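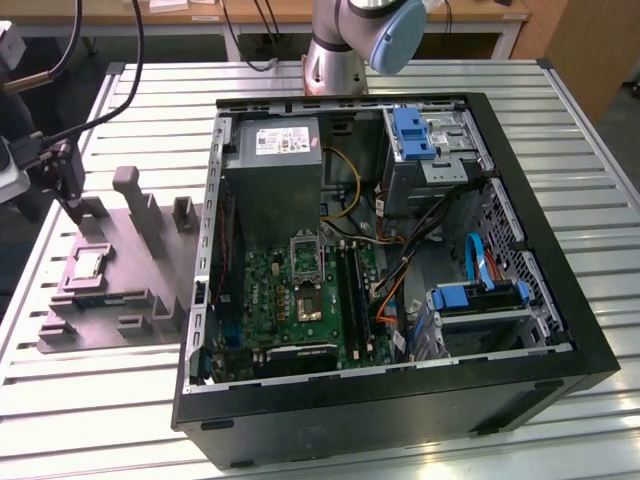 Lab Teaches Arm to Rebuild Desktop PCs by Remote Control

Print | E-mail this story
Shares: 221 | Comments: 4

JINENVILLE — Engineers at Skirnbridge, a small automation firm, are teaching a robot arm to put processors and memory back into used desktop computers. An operator steers the arm through each job, and the recorded motions are used to train a control program.

The work is done on a slotted aluminum table. The computer lies on its side with the panel off, so the motherboard faces up and the arm can come down on it from above. A gray fixture tray beside the case holds the parts to be installed: a processor in a recessed holder and a RAM module in a long slot. The CPU socket starts out empty with its retention bracket raised.

Skirnbridge calls the project Lengyel. It began in February and covers two tasks at present, seating the processor and pressing in a memory module. The company has recorded 735 demonstrations, most of them on the processor task.

Two methods of showing the task are in use. In the first, the operator puts the arm in a free-moving mode, takes hold of it near the wrist and guides it through the motion. In the second, the operator sits away from the table with a hand controller and drives the arm while watching video. Joint positions, gripper opening and contact force are logged in both cases.

Hand guiding was faster to learn, according to the project notes, but it has a drawback. The force the operator applies gets mixed in with the force of the part meeting the socket, and the two are hard to separate afterward. The operator's hands also block the overhead view. Remote control gives a cleaner record. It is also slower, and new operators tended to press too hard until the controller was changed to push back when the part made contact.

Most of the demonstrations now being recorded are done remotely. Hand guiding is kept for the approach to the tray, where there is little contact and the exact path matters less.

The processor is the harder of the two parts to place. It has to be lowered flat and in the right orientation, and it should drop into the socket with almost no force. Operators are told to stop just above the socket, line up the corner mark and release. The memory module calls for the opposite: a firm, even push along its full length until it seats. A program trained only on one task did poorly on the other, so the recordings are labeled and trained separately.

Cables are the other problem. A used desktop is full of them, and they do not lie in the same place from one machine to the next. Skirnbridge does not tie them back before a session. The company wants the recordings to include the detours an operator makes around a loose power lead or a drive cable, and it moves the case by a small amount between runs for the same reason.

Failed attempts are kept in the set. If a module goes in crooked, the operator backs out and tries again, and the correction is marked in the log. The notes say some 11 percent of the recordings contain at least one correction.

The control software, Fuveck, was written in house. It can play back a single demonstration unchanged, which is used as a check on the logging, or run the trained program with an operator on standby to take over. Skirnbridge has not released results for unattended runs. The company said it will add drive removal after the memory task is finished, and that lifting out a power supply is not planned with the present gripper.

Print | E-mail this story

READER COMMENTS (4)

benchtop_ray: What are they doing about static? I didn't see it mentioned. A grounded gripper would be the first thing I'd ask for.

Marlow77: We tried hand guiding on a connector job and had the same trouble with the force readings. Ended up putting the sensor below the handle and it helped a lot.

oldsocket: Bent pins. Would like to see how many boards they went through — the article skips that.

tk_refurb: I can swap a RAM stick in ten seconds. The cables are what eat up my Sunday.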